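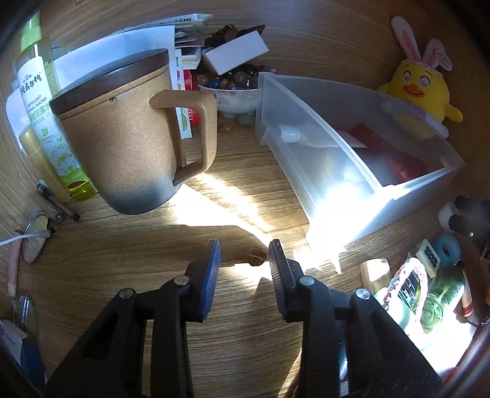
A lidded mug and a bottle of floral water repellent in a wood-grain compartment.

Shared cupboards at Strebel House to be cleared by Monday

Residents of Strebel House have until 6 p.m. on Monday to go through the shared cupboards on the second and third floors, building manager Suleiman Olatunji said in a notice posted by the elevators.

The cupboards will be emptied so that the shelves can be washed and the doors rehung. Work starts the next morning and is expected to take three days. There are 14 cupboards on the two floors, most of them open to anyone who rents a room there.

Over the years they have filled up with things left behind by people moving out. Mugs, half-used bottles, food boxes and paper turn up side by side, often with no name on them. A large speckled mug with a dark wooden lid shares one compartment with a tall bottle of yellow-green insect repellent, a pale yellow container and a small brown object that looks like a walnut.

Anything with a room number on it will be kept. Residents can pick up free labels at the front desk or write the number on a piece of tape. Unmarked mugs, dishes and jars in good shape will go to the Plarkano thrift store on the corner, which has agreed to take up to 500 items this fall. Open food will be thrown out.

Bottles of repellent, cleaning fluid and similar products should not be poured down the sink. Olatunji asked that they be left upright in the gray bin next to the laundry room — caps on, please — and said he would take them to the county drop-off himself.

"If it's yours and you want it, put your number on it," he said. "I'm not going to guess whose cup is whose."

Once the work is done, each room will be given its own shelf space, and two cupboards per floor will stay open for shared items such as tea, sugar and spare cups. A list of assigned shelves will go up by the mailboxes.

Residents who are away can call the office at extension 1709 and ask to have their things boxed and held for 20 days. The office is open from 9 a.m. to 5 p.m. on weekdays.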